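Pressemitteilung, 20.12.2022
Zur sofortigen Veröffentlichung, Sperrfrist: keine

# Nuvberg bringt Simulationspaket "Garten" für Greifroboter auf den Markt

**Ostereier sammeln auf virtuellem Rasen, Korb inklusive. Einführungspreis 800 Euro pro Arbeitsplatz und Jahr.**

Nuvberg erweitert sein Programm um eine Außenumgebung. Ab sofort bestellbar: das Paket "Garten", eine komplett gerenderte Übungsszene mit Haus, Rasen, Zaun und Bepflanzung, dazu die Sammelaufgabe "Ostereier". Bedient wird aus der Ferne, die Aufzeichnung läuft mit. Zielgruppe sind Hochschulen, Integratoren und kleinere Entwicklungsteams, die ihre Greifer nicht immer nur am Tisch üben lassen wollen.
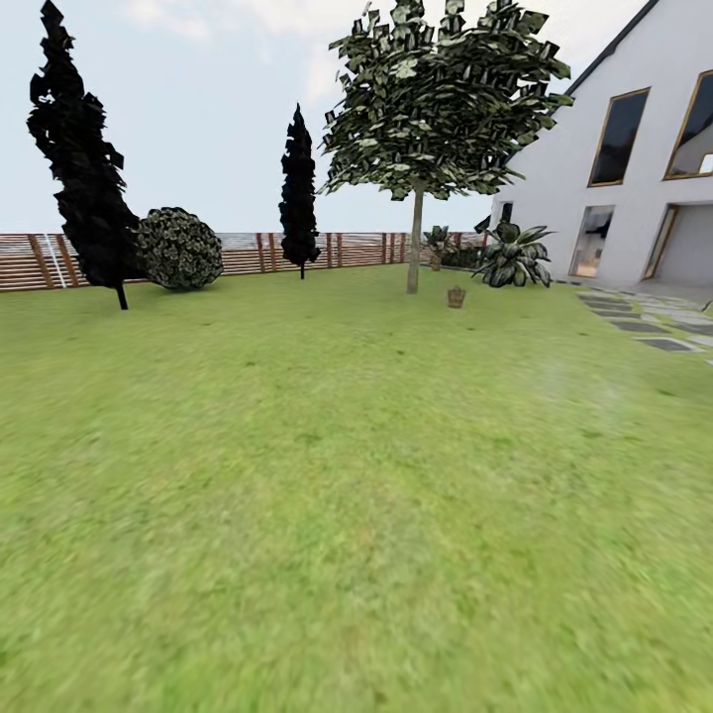

Entstanden ist das Paket zusammen mit dem Grafikbüro Trasunley. Seit Oktober lief der Vorabtest, 2 Partner waren dabei, 186 Aufgabendurchläufe wurden ausgewertet. Rückmeldungen zu Steuerung und Kamerabild sind in die Verkaufsversion eingeflossen, vor allem bei schnellen Schwenks. Dort lässt sich die Bewegungsunschärfe jetzt stufenweise einstellen oder ganz abschalten.

"Drinnen hat man Kanten, Tischplatten, Regale. Auf der Wiese fehlt das alles, und genau das wollten die Kunden üben", sagt Nokuthula Shezi, Produktleiterin bei Nuvberg. "Der Rasen war mehr Arbeit als das Haus. Viel mehr."

## Was drin ist

- Gartenszene mit Wohnhaus, Holzzaun, Bäumen und Trittsteinen
- Sammelaufgabe mit verzierten Eiern und geflochtenem Korb
- Zweifingergreifer in Schwarz, vorkonfiguriert
- Kameraansichten Übersicht und Greifer
- Export der Läufe in gängige Formate
- Handbuch Deutsch und Englisch (Kroatisch folgt)

Die Greiferansicht folgt jeder Bewegung der Hand, auch gekippt. Wer das erste mal damit arbeitet, braucht etwas Eingewöhnung, nach Erfahrung der Testpartner aber nicht lange. 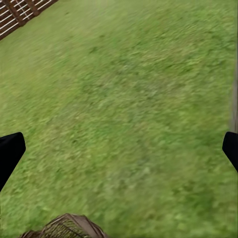
Stavros Grgić vom Testpartner Brisaslow hat das Paket in der Ausbildung eingesetzt. "Unsere Leute sollten lernen, ein Ei anzufahren, ohne es wegzuschieben. Klingt banal. Am ersten Nachmittag ist uns reihenweise was weggerollt." Inzwischen gehöre die Aufgabe dort fest zum Einführungskurs, so Grgić.

Zweiter Testpartner war das Ingenieurbüro Kovačević. Dort lag der Schwerpunkt auf den Datensätzen: Zeitstempel, Gelenkwinkel und Bild landen in einer gemeinsamen Datei, die Zuordnung von Hand entfällt. Sunee Phetsri, im Büro für die Auswertung zuständig, wünscht sich für das nächste Update noch wechselndes Wetter. Steht auf der Liste, ein Termin ist noch nicht festgelegt.

## Preise und Verfügbarkeit

Einzelplatz 800 Euro im Jahr, Schulungslizenz für ganze Lehrräume 1.461 Euro im Jahr, jeweils zzgl. MwSt. Bestandskunden mit laufendem Wartungsvertrag erhalten das Paket ohne Aufpreis, Freischaltung über das Kundenkonto. Auslieferung ausschliesslich per Download.

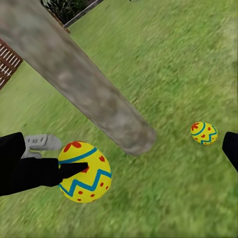
**Läuft das Paket auch ohne eigenen Roboter?**
Für den Einstieg reicht ein Rechner mit aktueller Grafikkarte. Ein Eingabegerät für die Fernsteuerung ist empfehlenswert, kann aber auch später nachgerüstet werden, Maus und Tastatur werden ebenfals unterstützt.

Vorführungen online nach Vereinbarung, Testzugänge für Redaktionen auf Anfrage. Bildmaterial honorarfrei bei Nennung "Nuvberg / Trasunley".

**Pressekontakt:** Senad Kelmendi, Nuvberg, Presse und Öffentlichkeitsarbeit
**Technische Rückfragen:** Borislav Softić, Entwicklung Simulation

Belegexemplar erbeten.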